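Home | Products | Newsroom | Careers | Contact

Print this page | E-mail this release

FOR IMMEDIATE RELEASE

Lindon Releases Ivlow, Planning Software for Robots That Have to Deal With Laundry

Two-arm planner treats "I don't know where the sleeve is" as a legitimate answer

FEBRUARY 26, 2022 — Lindon, a developer of control and perception software for two-arm robots, today announced the general release of Ivlow, a motion and task planner for cloth and other items that refuse to hold a shape. Ivlow is available now to existing customers and will open to new accounts before the end of the quarter.

Planning software has done well over the years with boxes, bolts and bottles. A box has six sides and can be counted on to keep them. A shirt has an inside, an outside, several openings and no loyalty to any of them. Most planners respond to a shirt by asking for a model of it, which the shirt declines to provide.

Ivlow does without the model. It works from camera views at the head and wrists, builds a rough map of edges, folds and layers, and gives each part of that map a confidence score. When the score is high, the arms move. When the score is low, Ivlow picks a small action meant to improve the map, such as lifting one edge or pulling a layer sideways, and then looks again. In the trade this is called active perception. In most homes it is called looking for the neck hole.

The release was developed at Lindon's cloth bench, a two-arm cell with a padded gray work surface and a long-running supply of sportswear. Sportswear was chosen over plain towels on the grounds that trim, lettering and numerals give the perception module something to hold on to, and then promptly hide it in a fold. A numeral that is half tucked under is a useful test. The software has to decide whether it is looking at part of a digit or a stripe with ambitions, and it has to say how sure it is before either arm commits.

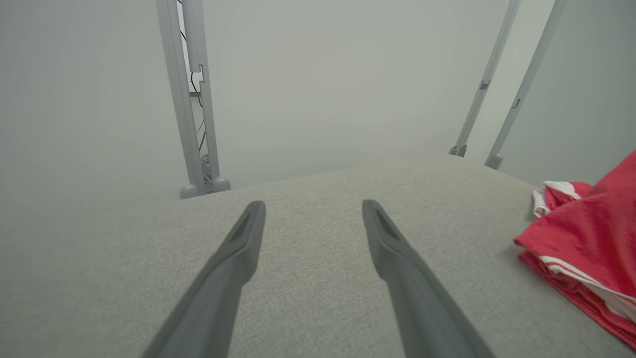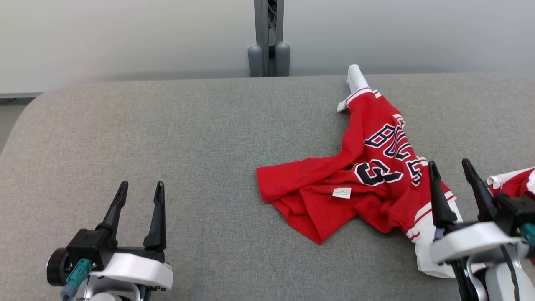
Cloth bench, Lindon: wrist and head camera views with red and white sportswear on the work surface.

What is new in this release

Ivlow replaces the planner in Datia, Lindon's control package, which has handled rigid parts since its first version. Datia remains in place underneath and still runs the joints, the limits and the stops. Ivlow sits on top and decides what is worth trying.

The main changes for current Datia users are as follows.

Grasp selection now runs on layers. The old planner would find a good edge and close on it, and was often pleased to discover that it had picked up everything beneath as well. Ivlow estimates how many layers lie under a chosen point and can be told to take only the top one. It gets this wrong less often than it used to. Customers will find the error rates for their own garments in the new report view, listed by fabric, with no rounding in our favor.

The two arms share one plan. Earlier versions planned each arm separately and then checked for collisions, an arrangement that produced a great deal of courtesy and very little folding. In Ivlow one gripper can wait over clear surface, open and ready, while the other works a corner, and the wait is part of the plan with a time limit attached.

Wrist views now count for more. A head camera sees the whole heap and a wrist camera sees a few inches of it very well. Ivlow weighs the two by distance and by how much of each view is blocked by the robot's own fingers. The fingers are masked out automatically. Users who spent last year drawing those masks by hand have our thanks and a checkbox to turn the feature off.

Retries are capped. The default is 3 attempts on any one grasp, after which the planner must choose a different point or ask for help. The cap can be raised. Support would prefer that it not be raised to 700, a setting one early customer arrived at by private reasoning and left running over a weekend.

Numbers, such as they are

Before release, Ivlow was run through 2053 recorded planning problems drawn from earlier bench sessions. Each starts from a stored set of camera views and ends when the planner either proposes a next action or reports that it cannot. Ivlow returned a usable proposal in 97 percent of them. "Usable" means that an engineer looking at the same views agreed the action was safe and likely to help. It does not mean the garment ended up folded, and customers are asked not to put that on a slide.

The remaining problems have been collected into a test set named Inga, which ships with the software. Inga is made up largely of twisted garments, white fabric lying over other white fabric, and hems that look exactly like creases. Users are welcome to try their own planners on it. Lindon will publish results from anyone who sends them, including results better than ours, though perhaps in a smaller typeface.

Availability and requirements

Ivlow runs on the same workstation as the current version of Datia and needs one head camera and at least one wrist camera. Two wrist cameras are recommended. Existing Datia customers receive the upgrade under their present agreement and can install it from the customer portal. Saved rigid-part jobs will open unchanged and will continue to use the old planner unless told otherwise.

Known issues are listed in the release notes. The most common concerns black lettering on dark fabric in low light, where the edge finder may report a hole. A fix is in testing. Fitted sheets are not supported in this release and no date has been set.

About Lindon

Lindon makes control, perception and planning software for two-arm robots working with soft goods and mixed parts. Its products include Datia and Ivlow. The company sells no robots and folds its own shirts by hand, with mixed results.

Media inquiries: please use the press form on the Contact page. Demonstration requests go to the sales desk, which will ask what you plan to put on the table.

Contact | Copyright 2022 Lindon. All rights reserved. | Back to top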